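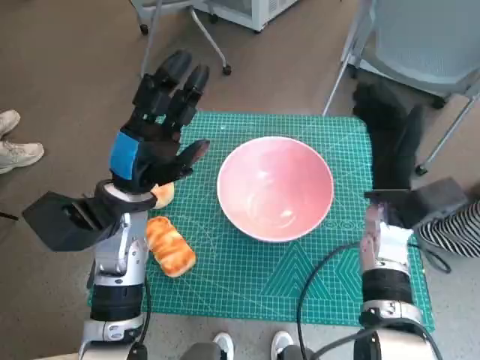 先说清楚这个仓库里有什么：面包、碗、垫子，还有它们互相之间怎么摆的文字记录。没了。如果你是搜“面包配方”搜进来的，不好意思，我连发酵箱都没有，不过既然来了可以看看命名那一节，我在那上面花的时间比烤面包的人揉面还久。

# Kustberg 小物摆放表

Kustberg 是我给这套东西起的名字，没什么含义，顺口而已。最早它只是我电脑里的一张表，记着家里哪个碗能装下哪种面包，后来越记越多，列也越加越乱，某个一月我终于受不了了，把它整个重新理了一遍，就成了现在这样。

目前主表一共 2948 行。每一行是一次摆放：地上铺的什么，上面放的什么容器，面包是哪几个，在容器里还是在容器外，朝哪边。写法尽量口语，能让没见过这堆东西的人读完以后照着摆一遍，摆出来大差不差就算合格。

## 文件在哪儿

```
kustberg/
 README.md
 placements.csv 主表，一行一次摆放
 things.csv 物件表，面包和容器都在里面
 words.md 用词约定，改之前请先看
 retired.md 退役物件
 notes/ 零碎笔记，想到哪儿写到哪儿
```

`notes/` 里面的东西不用当真，有几篇是半夜写的，错字没改。真要用的话看前面三个文件就够了。

`placements.csv` 用 UTF-8 存的，逗号分隔，描述那一列里如果有逗号我统一写全角，所以一般不会把列冲乱。用表格软件直接双击打开可能会乱码，从“导入数据”那里走就好。

## 主要物件

### 垫子

绿色切割垫，表面有很细的白色网格，边上有刻度，还印了些弧线辅助线。除了格子，它还有一组同心圆，另外有一个很大的、像人字纹又像三角形的图案。我最喜欢它的就是这些印花，说位置的时候特别省事：“碗在同心圆的左上方一点”，一句话就讲明白了，换成纯色桌布你得比划半天。

买的时候标的是 60 厘米那一档，Mekereck 文具店的，他们家当时卷着卖，拿回来有一头翘了很久，我拿字典压着，压了好一阵子才服帖。如果你也买到卷着的，别急着拿熨斗！我试过一次，隔着毛巾也不行，那一张现在躺在 `retired.md` 里，垫面鼓了个包，放什么都往一边歪。

### 地面

棕灰色的地毯。我摆东西习惯在地上摆，桌子永远堆着别的，地上宽敞，坐着盘腿弄也舒服（腿麻是另一回事）。地毯本身有点软，垫子直接铺上去，重的东西搁在边上会把垫子边压下去一点，所以碗我一般都往中间放。

主表里 `floor` 这一列绝大多数写的是 `carpet`，另外有一小部分写 `wood`，是我在走廊木地板上摆的，那边光线好，但过道窄，走路老踢到，后来就不在那儿弄了。

### 碗

出场最多的是粉色圆碗，内壁亮亮的，碗沿那一圈粉色比里面浅。表里写作 `bowl_pink`。它的好处是颜色跟绿垫子分得很开，一眼就能找到；麻烦是反光，灯一开里面一条一条白的，有时候我自己写记录都得凑近了看，确认那是光，别当成碗里有东西。

这只碗是 Kamalis 的，一套里面拆出来的单只，杂货店处理，很便宜。同一套里还有一只浅黄的，`bowl_yellow`，口更大也更浅，长面包搁进去会露出来老长一截。说实话我偏心粉的那只，黄的用得少，所以两只碗的行数差得很悬殊，做统计的朋友要留意这一点，别拿来比什么“哪只碗更受欢迎”，那只说明我顺手。

### 面包

物件表里的面包有 24 种，从小餐包到大吐司都有。我挑最常用的两样讲：

**小圆面包**，`roll_small`。金黄偏棕，小小一个。它太容易滚到别的东西下面或者旁边去，只露个圆顶，所以写它的时候我会多加一句“露出多少”：全露、露一半、只见顶。这个说法在 `words.md` 里有，别自己发明“基本上看得到”这种词，我以前就这么写，回头完全不知道当时是什么意思。

**长面包**，`loaf_long`。个头比小圆面包大，长条形，外皮橙棕色，油亮油亮的，表面有一圈圈拧着的棱。这些棱对写记录很有帮助，朝向一下就说清了，横着、竖着、稍微斜着。我最常把它斜着放，个人审美，跟网格线完全平行总觉得像在受罚。

其他面包的名字我基本按 Khoo 面包房的价签来抄，他们价签上写什么我就记什么。后来他们改过一次名，把原来的“小山”改叫“小圆顶”了，我没跟着改，表里还是 `hill`。两边对不上的时候以 `things.csv` 为准。

## 列的意思

| 列名 | 写什么 | 随口说明 |
|---|---|---|
| `id` | 行号 | 删过的号不补，所以会跳 |
| `floor` | 地面 | `carpet` 或 `wood` |
| `mat` | 垫子 | 没铺就写 `none` |
| `vessel` | 容器 | 碗、盘、篮子都算 |
| `state` | 容器里有没有东西 | `empty`、`partial`、`full` |
| `bread` | 面包 | 多个用分号隔开 |
| `where` | 面包在哪儿 | 跟容器和垫子比着说 |
| `angle` | 朝向 | 横、竖、斜，圆的留空 |
| `seen` | 露出多少 | 全露、露一半、只见顶 |
| `text` | 一句人话 | 最有用的一列 |

`text` 那一列是我自己一句一句敲的，长短不一，心情好的时候会写得啰唆些。给几行看看样子：

```
碗空着放在垫子中间，长面包斜搁在碗左边，没碰到碗。
小圆面包进了粉碗，长面包留在外面，竖着，挨着垫子左沿。
两个面包叠在一起，长的在下，小的骑在上面，碗在右边空着。
黄碗扣过来了，小圆面包放在碗底上，长面包横在前面。
没有碗。垫子上只有长面包，压着同心圆。
```

最后这种没有碗的我也留着。有人来信说这种行没用，建议删掉，我想了想还是不删，摆面包又不一定非得有碗。

## 左右到底谁的左右

这件事我吃过大亏，所以单开一节。

全表的左右都按蹲在垫子跟前的人来算，你面朝垫子，你左手那边就是左。前后也是，靠近你的算“前”，离你远的算“后”。早先有一批行我是坐在对面写的，左右前后全反了，发现的时候已经混在一起了，只好一行一行读着改，改到后来看见“左”字就心慌。应该都改完了，要是你还碰见一行怎么想都别扭的，多半就是漏网的，告诉我一声！

“旁边”这个词我允许用，条件是两样东西之间塞不下第三样。塞得下就得说“隔开一点”。“挨着”是真的碰到了。这三个词的区别请务必守住，不然这表就白写了。

“里面”也有讲究。长面包有时候一头在碗里一头翘在外面，算不算里面？我的规矩是看重量压在哪儿，压在碗底算里面，架在碗沿上的写“架着”。架着的行不算多，可每一行我都纠结过。

## 我是怎么摆的

没有多严格的流程，大概就是这么个顺序：

1. 铺垫子，把翘的角按一按。
2. 碗放中间，或者故意不放中间。
3. 拿面包，一般两样，多了脑子转不过来。
4. 随便摆，摆到自己觉得“嗯，这个还没有过”。
5. 马上写下来，别等。
6. 挪一样东西，再写一行。

第五条特别要紧，我有好多次想着摆完三个再一起写，结果第一个长什么样已经忘光了，只能重来。现在笔记本就搁在膝盖旁边。

第六条也是有道理的：每次只挪一样，前后两行连着读就知道什么变了。主表里连着的行基本都是这种关系，除非 `id` 中间断了号。要打乱顺序用的话请自己留一份原始的，打乱以后这层关系就没了，我这边也没另外存。

## 收拾

摆完以后面包收回盒子里，碗擦一擦摞好，垫子平着塞到柜子底下。垫子千万别立着靠墙，它会慢慢弯成一道弧，下次铺开中间是拱的，粉碗放上去会自己转半圈（挺好玩，可是记录没法写）。

地毯上会掉渣，小刷子顺着毛刷两下就行，我试过用胶带粘，粘是粘起来了，毛也起来了。

垫子上的白线怕酒精，擦的时候用拧干的湿布。我那张同心圆最外圈原来擦花过一小段，那是另一张老垫子，跟现在主表里用的这张没关系，早期行里写的“花掉的那圈”指的就是它，读到别困惑。

## 用来干什么合适

我自己拿它练两件事：一个是把位置说清楚，一个是看一句话能不能还原出一个摆法。朋友家小孩拿它玩过“我说你摆”，念一句 `text`，另一个人照着摆，摆完对表，玩得挺开心，就是面包被捏了好多回。

做文字方面的小练习也行，比如看看“旁边”和“隔开一点”在不同行里是怎么用的，或者拿 `where` 和 `text` 两列互相对照，挑毛病。挑出来的毛病我都收。

不太合适的：

- 算各种面包的流行程度，道理前面讲过，全凭我顺手。
- 推尺寸。我没量过面包，`things.csv` 里的大小只有“小、中、大”，还是我拿手比的。
- 当购物清单。Khoo 的东西经常换，Kamalis 那套碗我后来再也没见过。

## 已知问题

- `angle` 里混着几种写法，“斜”“斜放”“稍斜”都有，意思一样，我懒得统一，你们读的时候当一个处理。
- `state` 写 `empty` 的行里，有几行的 `text` 说碗里有小圆面包。冲突的时候信 `text`。
- 有些行 `seen` 空着，是早期还没有这一列的时候写的，没法补，我不记得了。
- 英文列名配中文内容，看着是有点怪，改起来牵扯太多，先这样。
- `things.csv` 里 `hill` 重复出现 2 次，内容一样，删哪一条都可以。

## 想一起写的话

欢迎！新的行加在最后，`id` 接着往下排。先把 `words.md` 读完，不长，一杯茶的工夫。提交的时候在说明里写一句你用的什么碗什么面包，如果是物件表里没有的，顺便在 `things.csv` 加一条，颜色和形状写两句就好，别写“普通面包”，每个人家里的普通面包都长得不一样。

碗的颜色也请按眼睛看到的写，粉就是粉，别写“樱花色”“豆沙色”，以前有过一版这样的，我读了三遍都没搞清楚是不是同一只碗。

拿去用随意，改了再分享出去的话提一句 Kustberg 就行。接下来打算补的是长面包和小圆面包都在碗外面的那一类，尤其是长面包在近处、小圆面包在远处的摆法，现在这种写得太简单，好多行就一句“都在外面”，得重写。

还有篮子。篮子那部分我一直拖着，`basket` 开头的行先别用。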